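Häufige Fragen zum Tag der offenen Tür

Stand: 10.3.20

Nach unserer letzten Führung lagen so viele Mails in meinem Postfach, dass ich die Fragen jetzt einfach mal hier sammle. Ich bin bei Fleltance für die Besuche zuständig und freue mich über jede Gruppe, die vorbeikommt – auch wenn ich danach meistens heiser bin!

Wo muss ich hin?
Ins Gebäude Undik, Raum 326. Der Eingang zum Hof ist offen, klingeln müsst ihr nur abends. Parken geht leider nur an der Straße, nehmt lieber das Rad oder den Bus.

Was bekomme ich zu sehen?
Handarbeit, und zwar mit Greifern! Unsere Leute führen vor, wie man mit zwei Handgreifern Dinge anfasst und umsetzt, und erzählen dabei, was ein Roboter davon hat. Die Reihe heißt bei uns Stilix, falls ihr das auf den Türschildern lest.
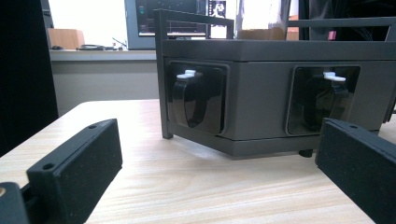
Zwei Greiferfinger vor dem dunkelgrauen Gehäuse

Darf ich selbst mal ran?
Ja klar, dafür machen wir das ja! Es gibt 2 Plätze zum Ausprobieren, und in eine Gruppe passen bis zu 14 Leute. Jeder kommt dran, manchmal muss man halt ein bisschen warten (in der Küche gibt es Kekse). Die meisten greifen am Anfang viel zu hastig zu, das war bei mir genauso.

Ab welchem Alter ist das was?
Ab sechs Jahren, bis zwölf bitte mit einem Erwachsenen. Die Griffe sind für Kinderhände etwas groß, aber das klappt schon irgendwie.

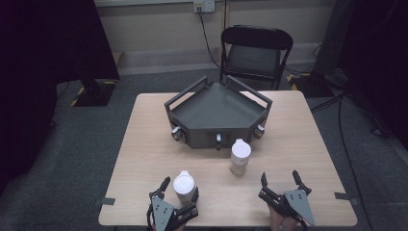 Womit geübt wird, fragen mich vor allem Eltern und Lehrkräfte. Wir nehmen gern ganz alltägliche Sachen. Weiße Plastikflaschen zum Beispiel: Eine hält man mit dem linken Greifer, eine andere steht noch auf dem Tisch, und der rechte Greifer ist offen. Klingt simpel, aber probiert das mal mit links, wenn ihr Rechtshänder seid!

Muss ich etwas vorbereiten?
Nö. Vorkenntnisse braucht ihr keine, bequeme Kleidung reicht. Lange Haare bitte zusammenbinden und Taschen an der Garderobe lassen.

Lohnt sich das auch, wenn ich mit Technik nichts am Hut habe?
Da bin ich natürlich befangen, also lasse ich lieber jemand anderen ran. 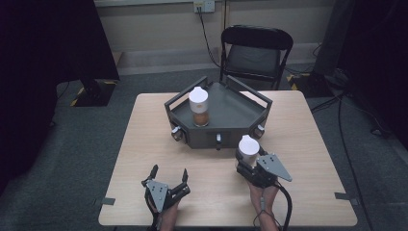

Kanako Kikuchi schrieb mir nach ihrem Besuch, sie habe sich Robotik immer furchtbar trocken vorgestellt und sei dann fast die ganze Zeit am Übungstisch geblieben. Nur die Erklärungen zur Software hätten für ihren Geschmack kürzer sein dürfen. Ist notiert!

Kostet das was?
Nein, der Eintritt ist frei. Anmelden müsst ihr euch trotzdem, am besten per Mail mit dem Stichwort „Higuchi“, so heißt unser Besuchsprogramm.

Wann ist der nächste Termin?
Im September. Sobald die Uhrzeit feststeht, trage ich sie hier ein.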